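My August of learning to mend things

I sewed on a button in August and have not been the same person since. It was a coat button, a big one with four holes, and it had been sitting in a dish by the front door for two winters. I finally threaded a needle one night at 9:30, watched a short video, and ten minutes later I had a working coat. I walked around the apartment buttoning and unbuttoning it like a little kid.

So of course I went looking for other things to fix! Socks were next. I always thought darning was some lost art that took years to learn, and it's really just weaving. You run threads one way across the hole, then you go over and under them the other way, and you pull it snug but not tight. My first darn looked like a waffle. I wore it to work anyway and kept thinking about it in meetings, this small lump under my heel that I had made myself. 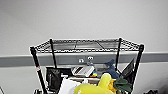 The part I love most is how little stuff you need. I started with a packet of needles from the grocery store and the thread from a hotel sewing kit. Then I took the bus out to Grimis, the fabric and notions store past the river, and stayed so long that I missed two buses home. They have a whole back wall of darning wool on little cards, 38 colors, and I wanted every one. I came home with a rust, a mustard, a sort of pond green, and a gray so I'd look responsible.

If you're just starting, get the wool with a bit of nylon in it for socks. All-wool is lovely to work with but my first all-wool heel wore through again in a few weeks. Also get needles with a long eye and a blunt tip. I fought with a sharp one for days, splitting the yarn every other stitch, and I thought I was just bad at it.

I do have one fancy tool now, a tiny tabletop darning loom. The one I got is a Dasteck, secondhand, with the hooks a little bent. It's basically a wooden disk and a row of hooks that flip the threads up and down for you, so half the weaving happens at once. The hooks stick in damp weather and one of the rubber bands snapped the first night (a hair tie works fine). I made a patch for the elbow of my oldest sweater on it, mustard on navy, and a stranger in the line at the post office asked me where I bought the sweater. I talked for way too long.

Anyway, once you know how to do it you see mending everywhere. Pillowcases. The pocket of a bathrobe. Tote bag straps, which always go at the same spot, right where the strap meets the bag. Seams on stuffed animals are a great place to practice too, because fuzzy fabric hides nearly everything. 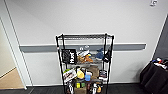 Plush toys on the second shelf, with a blue one toward the right.

The stitch you want for that kind of job is called ladder stitch. You take a small bite of fabric on one side of the gap, then a small bite straight across on the other side, back and forth, so the thread makes rungs. Leave it loose for an inch or so. Then pull, and the whole thing zips shut and the thread disappears! I gasped out loud the first time. I've now shown it to everyone who has come to my home, including a person who was only there to read the water meter.
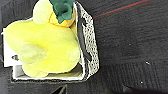
Use doubled thread, or a strand of embroidery floss if the fabric is thick. Start with your knot inside the gap so it's hidden, and at the end take two tiny stitches in the same place, run the needle in and out an inch away, and snip it close. If stuffing is poking out, push it back with the end of a chopstick before you close up. Fingers make it lumpy.

Jeans are my current project and they are humbling. I have one pair, the Warka ones with the good pockets, and both inner thighs had gone thin as tissue. I tried a patch behind with rows of running stitch, sashiko style. I'd planned on neat rows. By the third evening they'd wandered downhill and I'd decided I liked them like that. I did count the stitches on the left leg because I wanted to brag: 621. The right leg has 491, since I got lazy and spaced them out, and you can feel the difference. The left one is much stiffer.
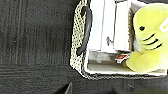 Written by the Duan Street Mender
Blogger, beginner, owner of too much wool

A few things I still want to figure out before it gets cold. Zippers scare me. I have a jacket with a zipper that splits open from the bottom, and I've read that you can sometimes squeeze the slider with pliers and get another year out of it, so I'm trying that first. I'd like to learn Swiss darning, where you copy the knit stitches right on top of a thin spot before it turns into a hole. And I have a wool blanket with moth damage that I've been avoiding, because every time I hold it up to the window I find another spot.

If you have a favorite way to fix a glove fingertip, please leave it in the comments. I've tried it twice and both times I sewed the finger shut.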